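Hornenside Boards > Spaces We Share > Offices, studios, halls

Round coffee table in a big bright office lounge: am I crazy to love it this much?

mezzanine_mo
Posted Friday, 9:12 am

OK so I have to gush somewhere and my family has stopped listening. We moved into the second half of our building in March (we're in the old Hlongwane print works, if anybody knows it) and I got handed the job of making the front part into somewhere people would want to sit. No design background, I do payroll.

What I started with: white ceiling, a bank of tall windows down the left side, a mezzanine one level up with a dark metal railing, desks and office chairs in the part that opens off it, and one enormous stretch at the back where the light came in so hard in the afternoon that you couldn't read a phone. What I did: one huge pale gray roller blind at the back, and a round wooden coffee table. That's nearly it so far. And it's so much better!! The table is a Duvari, secondhand, light tan top with a thin pale rim, 16 inches high. People keep drifting over to it with their coffee.

Now the argument at work. Half the office says round tables waste space and I should have bought a long rectangle, "like a normal lounge." The other half wants two blinds instead of the big one. I'd love to hear from people who have lived with either.

plankandpeg
Posted Friday, 9:40 am

Round, every time. I had a rectangle in our break area for years and I still have the shin to prove it. With a round one you can walk past from any direction, and if a fifth person shows up they just pull a chair in and everybody scoots. Try that with a rectangle and somebody's stuck on the corner like a kid at Thanksgiving.

Is 16 inches comfortable for you? Ours was 18 and felt tall next to the low chairs.

mezzanine_mo
Posted Friday, 9:51 am

Sixteen is great for coffee and terrible for laptops, which I kind of like? If you want to work, there are desks right there. The table is for sitting back.

corner_unit
Posted Friday, 10:05 am

I'll be the grump. I like round tables fine in a house. In an office lounge they float. You've got a straight wall of windows, a straight blind, a straight railing upstairs, and then a circle sitting in the middle of it lined up with nothing. A long table gives you a direction. It also gives you somewhere to put the lunch boxes when there's a meeting. Ours is nearly six feet and it's full every single day.

Also "people keep drifting over" might just be because it's new.

plankandpeg
Posted Friday, 10:11 am

Everything else in there being straight is the whole reason to go round!

corner_unit
Posted Friday, 10:14 am

Or the whole reason it looks like it got left there by the movers. Agree to disagree.

sillandsash
Posted Friday, 11:30 am

Can we talk about the blind, because that's the bit I'm excited about. I fitted shades for a living until my knees quit and a single big drop is such a lovely thing when it's done right. Some questions:

How close does it come to the floor? Ideally you stop a little short so the bottom bar doesn't drag or pick up dirt from the mop.

Is it a chain or a motor? At that size please say motor.

Do you get a bright line down the side? You nearly always do with a roller. The cloth is narrower than the tube and brackets, so daylight sneaks past the edge.

mezzanine_mo
Posted Friday, 11:48 am

Oh you're my favorite person today.

1. It goes from the ceiling almost to the floor. We left a gap on purpose, the installer from Jumham said the same thing you did about the mop.
2. Chain. I know. I KNOW. The motor put us over and I'd already spent the money on other stuff. It takes forever and makes your arm ache, but it mostly stays down.
3. Yes, a narrow bright line, right side only. On the left it's nice and tight. One of my coworkers can't unsee it and sends me articles about side channels.

sillandsash
Posted Friday, 12:20 pm

Right side only means it's either hung a hair to the left or the cloth has tracked over on the tube. Easy check: roll it all the way up slowly and watch whether the edge of the cloth climbs in a straight stack or walks sideways like a badly rolled sleeping bag. If it walks, a strip of tape on the bare tube at the low side will bring it back. If it doesn't walk, shift the brackets. Side channels work great, but they're ugly on a pale blind and they collect dead flies. I'd live with the line, personally. I even like it a little, it tells you what kind of day it is out there.

And don't let them talk you into splitting it in two! You'd get that same bright line down the middle, where everybody has to look at it.

corner_unit
Posted Friday, 12:31 pm

On this I'm with sillandsash. One blind. Two blinds never hang at the same height after the first month, somebody always yanks one.

lowlightlou
Posted Friday, 1:15 pm

Question from the lighting side. What have you got overhead? Big windows plus a pale blind plus a white ceiling can go really chilly and gray once the sun moves off, and then that tan tabletop will look washed out.

mezzanine_mo
Posted Friday, 1:32 pm

Round recessed lights in the ceiling, plus a bright panel, and a dark fixture with black brackets that was here before us. The recessed ones I had changed to 4000 K. Before that they were something much bluer and everybody looked seasick. I wanted to go warmer still, but the desks are in the same big space and the desk people revolted.

lowlightlou
Posted Friday, 1:50 pm

4000 is a sensible middle for a space that has desks in it. I'd want a second, warmer light low down near the table so the lounge gets its own little pool in the evening. Floor lamp, fabric shade, on a plug timer. It makes a huge difference to whether people stay put after four o'clock in winter. Look for one with a heavy base if there's a lot of foot traffic!

The dark brackets wouldn't bother me, by the way. You've got the dark railing on the mezzanine already so it has a friend up there.

mezzanine_mo
Posted Friday, 1:58 pm

"It has a friend up there" is now how I'm going to explain every black thing in the building.

stairwellsam_type
Posted Friday, 2:40 pm

Has anyone brought up noise? We have a mezzanine over our lounge too and whatever gets said at the coffee table goes straight up and over the railing. I once heard an entire dispute about a parking space from upstairs, word for word. Hard ceiling, tall glass, it all bounces. A rug under the table would be my first buy, before any lamp. Thick felt pad underneath, pile on the short side so you can still vacuum it.

plankandpeg
Posted Friday, 2:52 pm

Yes to the rug! And a round rug would shut corner_unit up about floating. Put the table in the middle and bring the front legs of the seats onto the rug.

corner_unit
Posted Friday, 3:03 pm

A round rug under a round table in a rectangular room. It'll look like a target. Get a rectangular rug, line it up with the windows, put the round table on that. There, I've given you your direction and you can keep your silly circle.

mezzanine_mo
Posted Friday, 3:10 pm

Ooh. I hate that I like this. It would square up with the windows and the blind without me having to give up the table.

What size though? I was thinking the table's a bit over three feet across and I don't want one of those postage stamp situations.

stairwellsam_type
Posted Friday, 3:22 pm

Go a size bigger than you think. Tape it out on the floor with painter's tape and leave the tape down for a few days. People will start walking around it as if it's already there and you'll see if it blocks the way to the desks.

grainofsalt50
Posted Friday, 4:05 pm

Wood person checking in. Please tell me you've put something on that top. Pale wood in a bright room with office coffee is how you get rings, and sun will turn it darker everywhere except under whatever lives on it. I refinished one where you could see the exact outline of a conference phone. I use a hard wax oil, two thin coats, and a fresh one whenever water stops beading. Do a patch on the underside first. It's a nice easy job and you'll love how it feels afterward.

mezzanine_mo
Posted Friday, 4:14 pm

Oh no. Stuff gets left on it all the time. Phones, remotes, papers, you name it. So I should be moving things around?

grainofsalt50
Posted Friday, 4:20 pm

Things that come and go are fine. It's the big plant pot that never moves that gets you. Give the table a quarter turn every month, too. One more point for round tables, try turning a six-footer.

corner_unit
Posted Friday, 4:26 pm

I see we're ganging up now.

sillandsash
Posted Friday, 4:31 pm

With love. Mo, did you ever get a chance to roll the blind up and look at the edge?

mezzanine_mo
Posted Friday, 5:02 pm

I did! It walks! Only a tiny bit, toward the left, so the tape goes on next week when I can borrow a ladder tall enough. I've also put painter's tape down for the rug, and two people have already stepped around it. The lamp has to wait, I have 212 dollars left in the pot and the rug is going to eat it.

For now the blind's down and the table is staying exactly where it is, with all that daylight coming in from the left and the railing up above. I walked past it again on my way to get my coat and I'm still so happy with it. Rug links welcome, rectangular ones only please, corner_unit wins that round.

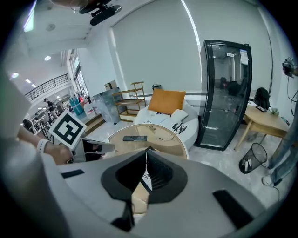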